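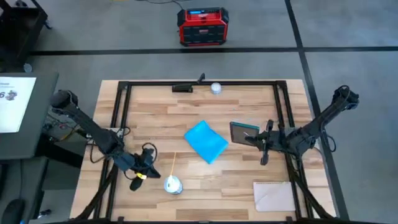 Vullthorpe asked the same thing last June and got no good reply, so I'd like to see this one answered properly. Can you post the whole question again with the numbers in it? The first version got cut down to one line when it was moved to this board.

Two-arm frame drifts out of line, how do I stop it?

Posted by Fotamen

Full version, as requested. I have two arms on a black metal frame over a wooden tabletop in our shared workshop, one on each side, grippers facing in. The job I'm working toward is folding a small cloth with both arms. The table stands on a concrete floor.

When I calibrate, both grippers meet at the same point. After 20 folds or so the right one is off by a few millimeters and it misses the corner of the cloth. If I run the calibration again it's fine for a while. The left arm seems OK. The frame is bolted, not welded. I put 670 into this build and would like to avoid buying a new frame.

Things I tried: tightened every bolt I could reach, slowed the arms to half speed, swapped the power supplies left to right. Slowing down helped a little. Swapping supplies did nothing.

Ermont
41 helpful votes

Check the base of the right arm before you touch the software. On a bolted frame the rail can twist a little each time the arm reaches out and stops, and it doesn't always come all the way back. You won't see it by eye.

Do this:

Put a pencil mark across the joint between the arm mount and the rail, and another across the rail and the tabletop. Run your folds. If the first mark has split, the mount is slipping. If the second has split, the whole frame is moving on the wood.

If it's the mount, take the bolts out, clean off any oil, and put them back with lock washers and thread locker. If it's the frame, clamp it at the corners for now and see if the drift stops. If it does, bolt through the top.

Also look at the cable on that arm. It needs enough slack to reach the far side without pulling on the wrist. I had one that was too short and it gave me an error that looked just like yours — only on one side, and worse at full speed.

If neither mark moves, write down the joint readings at the home position before and after a run and post them. Then it's probably in the arm.

Du Plessis

just recalibrate every 10 folds, takes a minute. mine has done 412 that way

Fotamen

The mark on the mount split, the one on the tabletop didn't. Two of the four bolts had no washers at all. Waiting on thread locker, will run it again after that.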